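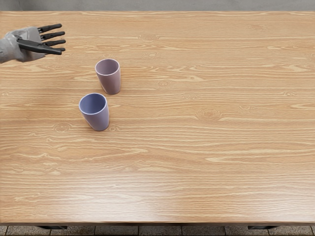
Mariama Amoah wrote, after reading the first release, that a person who has changed their name at the bank, the clinic and the library should not find the old one waiting in a research file. The present release was prepared with that comment in hand, and the changes are listed under "Revisions."

# Weerakoon Name Change Accounts

Written accounts by transgender and nonbinary adults of changing a name on everyday records. Published by the Kirnenero Archive, with technical support from Memico.

**Release date:** 9/20/21
**Language:** English
**Format:** UTF-8 plain text and one CSV index

## Contents

The collection holds 700 accounts. Contributors were asked to describe, in their own words, one experience of changing a name with an office, employer, school, landlord, bank or health provider. Court proceedings are mentioned in many accounts, but the collection does not contain court documents.

```
accounts/ one text file per account
index.csv one row per account
codebook.md definitions of all topic codes
consent.md wording of the consent form
```

## Index fields

| Field | Meaning |
|---|---|
| `account_id` | Random identifier, not linked to order of receipt |
| `setting` | Type of office or institution described |
| `outcome` | Completed, refused, abandoned or still open at the time of writing |
| `age_band` | Age range at the time of writing; may be blank |
| `topics` | One or more topic codes, separated by semicolons |
| `edited` | `yes` if any passage was masked |

There are 17 topic codes. Common ones include `fees`, `waiting`, `staff_conduct`, `mail_old_name` and `family_present`. An account may carry several codes. The order in which they appear has no meaning.

Gender is not recorded as an index field. Contributors described themselves in different ways, and many did not describe themselves at all. Users should not assign a gender to an account on the basis of its text.

## Collection

Accounts were submitted through a web form or on paper at the Worano reading room. Paper submissions were typed by archive staff and checked against the original by a second reader. Contributors had to be 18 or older and were not paid. Each could withdraw an account at any point before release.

Spelling and punctuation are left as written. Several contributors write in long, unbroken paragraphs, and these have not been divided.

## Masking

Personal names, street addresses, employer names and case numbers are replaced with bracketed tags such as `[NAME]` or `[OFFICE]`. Former names are masked with the same tag as current names. No key is kept.

Masking was done by hand. Users who find a name that was missed are asked to report the `account_id` only and not to repeat the name in the message.

## Revisions

- The column `former_initial`, present in the first release, has been removed.
- 12 accounts were withdrawn at the request of their contributors. They are not included in the total above.
- The tag `[OLD NAME]` has been merged into `[NAME]`.
- The code `rude_clerk` has been renamed `staff_conduct` and now covers helpful as well as hostile treatment.

Holders of the first release are required to delete it.

## Known limits

Contributors chose to take part, and people with a strong memory of the process, good or bad, are likely to be overrepresented. The accounts cannot be used to estimate how often requests are refused. Rural offices appear rarely. Fees and procedures described may no longer be in force, and nothing in the collection is legal advice.

Some accounts describe harassment, family rejection or thoughts of self-harm. The code `distress` marks these, but was applied by readers and may be missing in places.

## Permitted use

The collection may be used for research, teaching and staff training. Any attempt to identify a contributor is prohibited, as is use in systems that predict whether a person is transgender. Quotations of more than 4 sentences from a single account require written permission from the archive.

Withdrawal requests remain open to all contributors. Requests received before the end of October will be reflected in the next release; later requests will be carried over to the one after it.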